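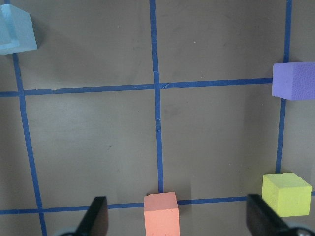
Removing painter's tape and adhesive residue from shared work tables before a lease handover

Posted by Tahira Bajwa in Buildings and Shared Spaces

Our organization rents Room 408 in the Wikberg building, a teaching and project space of around 900 square feet. The lease ends in November, and the furniture that came with the room must be returned in the condition recorded at move-in, allowing for ordinary wear. The inventory lists the work tables individually and mentions "surface free of adhesive" for each of them.

Over the past two years, various groups have used painter's tape on the tabletops to mark out areas. Some of the tape was applied recently and comes up without difficulty. Some has been in place for many months, including through the summer, and on those tables the backing tears into narrow pieces and leaves a tacky film. On one table near the windows there is also a visible difference in shade where the tape used to be.

I would be grateful for advice on the following. What is the safest method for lifting old tape without marking the surface? Is there a solvent that is generally acceptable on a matte tabletop when the manufacturer is not known? Should the difference in shade be reported to the landlord in advance, or left for the inspection? Our written agreement with the managing agent, Rever, is silent on cleaning products.

A quotation from a contract cleaner has been requested, but the matter is within our own means if the correct procedure can be established.

Posted by Stetis Facilities Desk

The following procedure is used in our own buildings and may be adapted.

Begin with the tape itself. Warm a short length with a hair dryer on its low setting, lift one end with a plastic scraper or an expired membership card, and pull slowly, keeping the tape folded back close to the surface. Pulling straight up is what causes old tape to tear. Where two strips cross, take up the top strip first. Metal blades should not be used on a matte finish, as a scratch will remain visible long after the adhesive is gone.

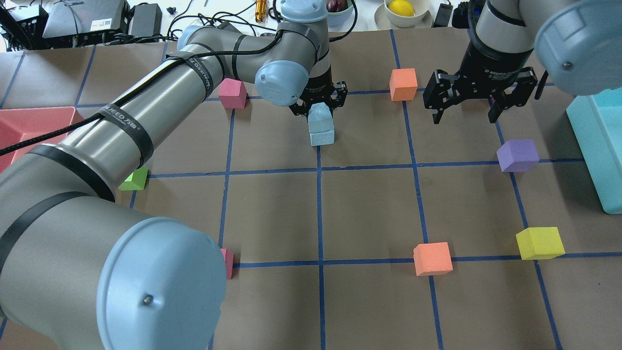
Crossing lines of blue tape on a brown work surface.

For the film that remains, proceed from the mildest product to the strongest:

Warm water with a small amount of dish soap, applied with a soft cloth and left for 4 minutes before wiping.

White vinegar on a cloth, followed by clean water.

Rubbing alcohol on a cloth, used sparingly and only after a test on the underside of the table or inside a rear corner. Wait until the test patch has dried fully before judging it. Open a window and keep the product away from heat sources, including the hair dryer.

Please avoid acetone and nail polish remover entirely where the finish is unknown. Citrus-based removers are effective but leave an oily trace of their own, and the table must be washed again with soap afterward. Melamine sponges are also to be avoided. They are mildly abrasive and will leave a shiny patch on a matte top, and we have had to replace two tabletops for that reason.

With regard to the difference in shade, a strip that was covered may look different from the area around it, either from light exposure or from ordinary dirt on the uncovered part. Wash the whole tabletop before reaching a conclusion. If the line is still there afterward, it is unlikely that further rubbing will help, and continued effort may make it worse.

Posted by mirani_admin

Cooking oil. Leave it on overnight and wipe it off in the morning. We have always done so and have had no complaints.

Posted by Stetis Facilities Desk, in reply to mirani_admin

Oil can soften adhesive, but it should not be left overnight on a surface whose edges or joints are unsealed. It may enter the core material and leave a dark border. A few minutes is sufficient in most cases.

Posted by Leasing Support, Wikberg Tenants' Group

I will address only the question of notice. It is advisable to write to the managing agent before the inspection. State which tables are affected, attach photographs taken in daylight, and ask whether a cleaning product is preferred. A written reply protects the tenant if the finish is later disputed. Other tenants have found that Rever responds within 3 working days when the inventory reference is placed in the subject line.

Whether a faded line counts as ordinary wear depends on the wording of the lease – ours treats it as wear, but older leases in the building may differ. Please check the schedule of condition at the back and not only the main text.

Posted by Tahira Bajwa

Thank you. The soap and water method has cleared the first table, apart from one corner where alcohol was needed. I have written to Rever regarding the table by the windows and am waiting for their answer.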